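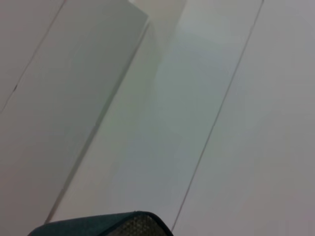
Household Water Hardness in Droltport
Hugo Urquijo

1. Method
Tap samples were collected from 22 homes in June, three per home, and titrated with EDTA at room temperature. Samples from the Brornarstead side of town were kept separate — they come from a different borehole.

2. Results
The highest reading was 596 mg/l as calcium carbonate, at a house on Arroyo Lane. Repeat titrations agreed to within 3 mg/l. Homes with a softener were left out of the mean.

3. Limits
Only cold taps were tested. Pipe age was not recorded.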